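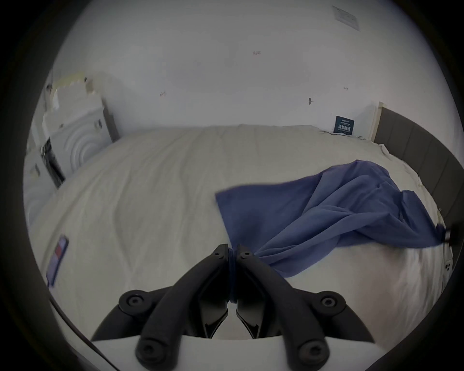
Fig. 1. Thin blue cloth, part lifted off the duvet, gathered at one point.

**Textile notebook, bedroom bench, March**

Start 9:40. Continued with the lightweight cloths. Duvet stayed on the bed as the work surface, off-white cover, no underlay. The cover has shallow ripples in it and I did not iron them out. Last month's entries were done on the cutting table, so fold measurements from there should not be compared directly with these. The duvet gives under the hand and the edge of a cloth sinks a little when pressed.

Material: the blue piece from the Lendton remnant box. Thin, slightly sheer, no selvage left on any side. Cut piece is 112 cm on the long side after trimming. Weight not taken today, scale is at Indurdale until the end of the month. Care label missing, fiber content unknown. Burn test on an offcut is still on the list.

**Procedure**

1. Cloth laid flat on the duvet, smoothed from the center out.
2. One corner picked up, shaken once, laid back down.
3. Long edges brought together, then folded in half across the length.
4. Folded in half again, pressed with the flat of the hand, left two minutes.
5. Stack height read at the fold and at the open side.

Same order every time. Trials where step 1 had to be repeated are marked R in the table.

**Observations**

The cloth does not like being held at one point. Gathered small, it goes into a narrow twist and the rest runs off in diagonal folds, see Fig. 1. Color is a fair guide to how many layers are bunched: creases go to navy, the flat areas stay light blue. It is easier to judge on this piece than on the Dzene cotton, where everything looks the same gray.

Slack in the middle is the main problem. When the cloth is drawn out between two points, the lower part droops close to the duvet and drags on it when moved sideways. On the cutting table it slid. On the duvet it catches, and the lower layer ends up behind the upper one. Alignment error at the open side after step 3 was up to 7 cm. Raising the cloth higher before moving it helps with the drag but lets the corner flap fold under.

Smoothing from the center out also shifts the duvet cover. After a few trials the cover had crept toward the foot of the bed and the reference tape went with it. Re-taped to the bed frame. Trials before the re-taping are kept, but the position column for them is crossed out.

Static: some cling on the upper layers by late morning. Humidifier was off. Turned it on at 11:15, cling less by the next set. No reading taken before switching on, so this is an impression only.

**Comparison with the earlier cloths**

- Dzene cotton: holds a fold after pressing. Stack height at the open side nearly the same as at the fold.
- Ivo tea towel: stiff, hem thick enough to tilt the stack. Height at the hem is not representative, measure inside it.
- Blue cloth: opens again within the two minutes. The last fold lifts on its own unless a hand is kept on it.

For the blue cloth the waiting time in step 4 probably does nothing useful. I would drop it for sheer fabrics and read the height directly under the 406 g plate. The plate should go on from the fold side. Put on from the open side, it pushes the top layer back and leaves a ridge.

**Errors and loose ends**

- Ruler has a worn zero end. Read from the 2 cm mark and subtract. I forgot this on the first set and corrected it afterward in pencil.
- Trim line on one short side is not square. Visible in the folded stack as a wedge. Recut before the next session.
- The offcuts are in the envelope inside the back cover.
- Pins leave holes in this fabric. Use clips.

**Next**

Repeat the full set on the cutting table with the same cloth, recut. Then once more on the duvet with the cover pulled tight and clipped at the corners. If the alignment error stays the same with a tight cover, the drag comes from the cover fabric and the ripples can be ignored. Ask Indurdale for the scale back. Wash the blue cloth only after both sets are finished, cold, alone, in case the dye runs.

Stopped 12:30. Cloth folded and put in drawer 2, duvet left on the bed, humidifier off.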